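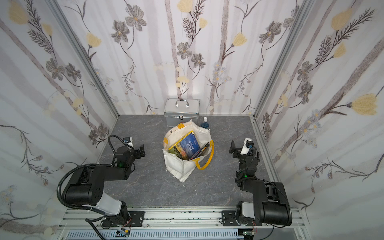 ## 3.2 Packing of soft carriers

Figure 4. Canvas tote with a paperback upright inside; a metal-edged case stands behind it.

The second group of trials concerned bags without a rigid frame. In Figure 4 the cream-coloured tote is open and its sides slump outward, although the book inside is standing. We observed the same tendency in over 40 of the 227 packings coded by Cho and Marinho. Two paperbacks give little support to the canvas, and the strap handle tends to droop to the floor, as in the figure. The aluminium case was scored separately (Section 3.3), as its walls keep their shape with any load.

The coders disagreed on 13 packings, mostly about the word "upright". These were coded again in April with a stricter definition, and two remained unresolved. They are excluded from Table 2.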